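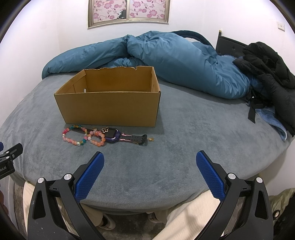 Robot Handling Lab, Handout 4
Comparing grippers on small, soft and awkward things
Course lead: Luminița Iordache. Lab help: Bogdan Munteanu, Latifa Abou Zeid

Last week we picked up wooden blocks, and every gripper in the lab looked like a genius. This week is much more fun! We move on to the things people leave lying about at home: bracelets, watches, tiny charms, all of it going into an open cardboard box from a bed cover that gives when you press on it.

Why a bed and not a table

A hard table tells your fingers where to stop. A plush cover lets the fingertips sink in a little, so you can get under a flat object, but the same softness lets the object sink too. Try one pick at home with your own thumb and finger before you come to the lab, and watch what your fingertips do just before they close. (I did this with a watch strap for half an evening and I still find it wonderful.)

The two grippers

Grudlow: two parallel jaws, flat rubber faces. Very repeatable. The jaws stay square to each other all the way in, so a thick watch body is easy. Thin things are where it gets interesting.

Levard: two fingers with open triangular cutouts and pivoting joints, carrying textured pads. The fingers change shape a bit as they close, and this helps with round beads. Check the pivot screws before each session, please. A loose one ruins your numbers and you won't notice until page two of your log.

What to expect from each object

Beaded bracelets. A loose loop has no fixed shape, so plan your grasp on one short run of beads and let the rest hang. If two bracelets overlap, you will often lift both. Log that as a double pick, even if both land in the box.

Smartwatch. Grip the body across its sides. Picking by the strap also works, but the watch swings, and the swing is what knocks the box wall on the way in. Slow down over the edge.

Small charms. These are the hard ones and my favorites! An open outline gives the pads hardly any surface, and a charm resting on a watch strap can slide off as soon as you touch the strap. Decide on your order first. Charm then watch is a different task from watch then charm, and I'd like to see both in your logs.

Procedure

1. Zero the finger opening and write it down.
2. Lay out the objects in front of the box, long side of the box toward you.
3. Do 50 picks with each gripper, same person holding the tool throughout.
4. Mark each pick as clean, double, dropped or missed.
5. Swap operators and repeat if you have time.

The earlier group, led by Nelu Sima, logged 504 picks, and their sheets are in the Belgate folder. Read the comments column – it is better than the totals. They changed operators halfway through a set, so don't mix their dropped picks with yours.

For your write-up

One page. Pick a single object where the grippers differ and explain the difference from the shape of the fingers. A sketch of the contact points is worth more to me than a second graph. Logs are due Fri 3 June, to Latifa.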